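시뮬레이션 셀 손가락 정비 기록

5월 들어서 블로그를 거의 못 썼다. 회사 일이 밀린 것도 있고, 집에서 돌리는 시뮬레이션 셀이 계속 말썽이라 저녁 시간을 거기에 다 썼다. 이제 좀 쓸 만해져서 무엇을 어떻게 고쳤는지 적어 둔다. 나중에 내가 다시 볼 용도가 크다.

셀이라고 해도 실물은 없다. 검은색 다지 핸드 모델 하나를 손목 마운트에 붙여 놓고, 가구와 소품이 있는 실내 환경에서 물건을 쥐었다 놓는 작업을 반복하는 구성이다. 환경 이름은 Jollenton이라고 붙였다. 핸드 모델은 Modupe Jibrin이 정리해서 공유한 파일을 받아 썼고, 제어 쪽 스크립트는 내가 예전에 만든 Romberg를 조금 고쳤다. 다른 사람이 쓰기 좋은 코드는 아니다.

문제는 세 가지였다. 손가락 끝이 물체를 파고드는 것, 손을 오므린 채로 두면 관절이 조금씩 떠는 것, 그리고 초기화할 때 손가락 하나가 엉뚱한 각도에서 시작하는 것. 처음에는 전부 접촉 설정 탓이라고 생각하고 마찰 계수만 며칠을 만졌다. 시간 낭비였다. 원인이 셋 다 달랐다.

먼저 초기 각도. 엄지에 해당하는 손가락의 관절 영점이 모델 파일과 제어 스크립트에서 서로 다르게 잡혀 있었다. 모델 파일은 손을 완전히 편 상태가 0이고, 내 스크립트는 살짝 굽힌 상태를 0으로 보고 있었다. 그러니 초기화 직후에 손가락이 튀듯이 움직이고, 옆에 물체가 있으면 그걸 쳐 버린다. 스크립트 쪽을 모델 파일에 맞췄다. 반대로 하는 방법도 있지만 모델을 새로 받을 때마다 다시 고쳐야 해서 그만두었다. 고친 뒤에는 관절을 하나씩 하한에서 상한까지 천천히 움직여 보고, 화면의 움직임과 로그 값이 같은 방향인지 확인했다. 이 확인을 건너뛰면 부호가 뒤집힌 관절을 못 잡는다. 실제로 하나가 뒤집혀 있었다.

다음은 떨림. 위치 제어 게인이 높은데 감쇠가 거의 없었다. 예전에 큰 상자만 쥐던 시절의 값을 그대로 쓰고 있었던 것이다. 게인을 230에서 160으로 내리고 감쇠를 조금씩 올리면서 봤다. 160에서 떨림이 눈에 띄게 줄었고, 100까지 내리면 손가락이 목표 각도에 닿지 못하고 중간에서 멈춘다. 무거운 물건을 쥘 생각이면 더 높여야 하겠지만 지금 쓰는 소품에는 160이면 충분하다. 감쇠는 관절마다 따로 줬다. 손바닥에 가까운 관절과 끝 관절에 같은 값을 넣으면 끝 쪽이 둔해진다.

이 작업을 하면서 토크 상한도 다시 봤다. 원래 모델에 들어 있던 값이 관절마다 제각각이었는데, 일부는 단위를 잘못 옮긴 것 같았다. Modupe에게 물어보니 변환 과정에서 생긴 오류가 맞다고 했고, 목요일에 수정한 파일을 보내 주었다. 받은 파일로 바꾸고 앞의 영점 확인부터 다시 했다. 귀찮지만 파일이 바뀌면 처음부터 하는 게 맞다.

마지막이 파고드는 문제인데 여기서 제일 오래 걸렸다. 손가락의 충돌 형상이 겉모양보다 작게 만들어져 있었다. 겉모양은 모서리가 둥근 덩어리인데 충돌용으로는 그 안에 가는 캡슐이 들어 있으니, 화면에서는 물체가 손가락에 박힌 것처럼 보인다. 손가락 끝마디만 볼록 껍질로 바꾸고 나머지는 캡슐을 조금 키웠다. 전부 볼록 껍질로 바꾸면 계산이 무거워지고, 이웃한 마디끼리 겹치면서 서로 밀어내는 일도 생긴다. 이웃 마디 사이의 충돌은 꺼 두었다. 그리고 접촉 계산의 반복 횟수를 최대 10까지 올릴 수 있게 설정을 빼 놓았다. 평소에는 낮게 두고 얇은 물건을 쥘 때만 올린다.

얇은 물건 얘기가 나와서 말인데, 시험용 소품을 고르는 일도 정비의 일부라고 생각한다. 공이나 정육면체만 쥐어 보면 웬만한 설정은 다 통과한다. Chiamaka Ezeani가 자기 소품 묶음인 Grindent를 써 보라고 해서 받았는데, 리본 달린 훈장처럼 모양이 고르지 않은 것들이 있어서 도움이 됐다. 리본 부분은 납작하고 아래에 달린 장식은 뾰족하다. 손가락이 어느 쪽에 닿느냐에 따라 결과가 꽤 달라진다. 소품의 충돌 형상도 같이 확인해야 한다. 손만 고쳐 놓고 왜 안 되는지 한참 찾다가 소품 쪽 형상이 비어 있던 적이 있다.
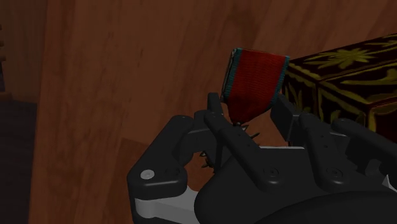 붉은 리본 훈장을 쥔 검은색 핸드. 오른쪽은 꽃무늬 상자.

이런 화면에서 나는 손가락과 물체가 만나는 곳을 먼저 본다. 가운데 손가락 끝이 훈장 아래쪽에 닿아 있는데, 뾰족한 장식이 손가락 뒤로 가려져서 이 각도만으로는 접촉이 제대로 잡혔는지 판단하기 어렵다. 그래서 접촉점 표시를 켜고 시점을 돌려 가며 따로 확인한다. 상자처럼 바로 옆에 다른 물건이 있는 배치도 일부러 시험한다. 바깥쪽 손가락이 펴지면서 옆 물건을 건드리는지 로그에서 접촉 쌍을 걸러 보면 된다.

조명은 어둡게 둔 채로 쓰고 있다. 검은 핸드라 마디 사이 경계가 잘 안 보이는 단점이 있다. 관절을 점검할 때만 마디마다 색을 다르게 칠한 재질로 바꾸는데, 스크립트에 옵션 하나를 넣어 두니 편하다.

지금 점검 순서는 이렇게 정해 두었다. 영점과 부호, 토크 상한, 게인과 감쇠, 충돌 형상, 그다음이 마찰이다. 마찰은 맨 뒤다. 설정 파일은 Jemal이라는 폴더에 날짜별로 복사해 두고, 바꾼 값 옆에 이유를 한 줄씩 적는다. 예전 파일에는 이런 메모가 없어서 230이라는 값이 어디서 나왔는지 지금도 모른다.

남은 일은 손목 쪽이다. 손을 빨리 돌리면 마운트와 손바닥 사이가 순간적으로 벌어지는 현상이 있는데, 고정 관절로 바꾸면 사라질 것 같다. 다만 그러면 손목 힘 값을 읽는 부분도 같이 고쳐야 해서 아직 손대지 않았다. 다음 주에 시간이 나면 그것부터 해 볼 생각이다.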